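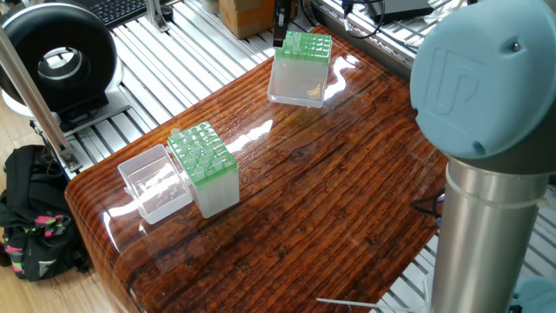 3 min read

Refilling tip boxes is the job I put off most, and on 02/01/2021 I finally got through the backlog. Shobha Poduval had left me a bag of loose tips in January and I had been pretending it was a smaller bag.

We used to buy everything racked. Then Dinesh Acharya looked at what we were spending and we switched to bags for the everyday work – the racked ones are now saved for anything that has to stay sterile. I don't mind the change. It does mean that someone has to sit down and fill racks, and this month it's me.

My routine is simple. I wipe the table, put on fresh gloves and open one box at a time with the lid folded out to the left. I start at the back row and work toward myself.
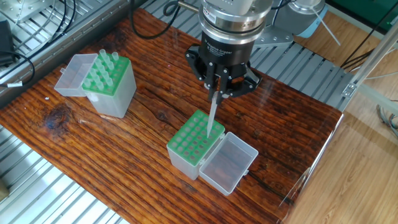
The other thing I've learned is to keep the half-used boxes close by. If a rack has only a few gaps, I top it up first and get it out of the way. Noel Dalisay likes to start a new box every time, and by Friday there are partials all over the bench. We've talked about it.

I've also stopped mixing brands. Tips that look the same don't always sit the same on the pipette, and I lost most of an afternoon to that last year before Deepika Kurian spotted it. Now each bag gets a strip of tape with a letter on it, and the same letter goes on the shelf.
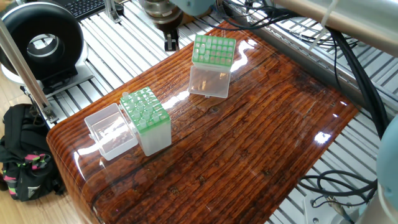
Tip boxes on the wood table, green racks up.

I did 16 boxes before lunch and two more after. The bag still isn't empty, so the rest will wait until next week. If you have a good way of storing loose tips without the bag splitting, leave it in the comments.

29 shares
2 comments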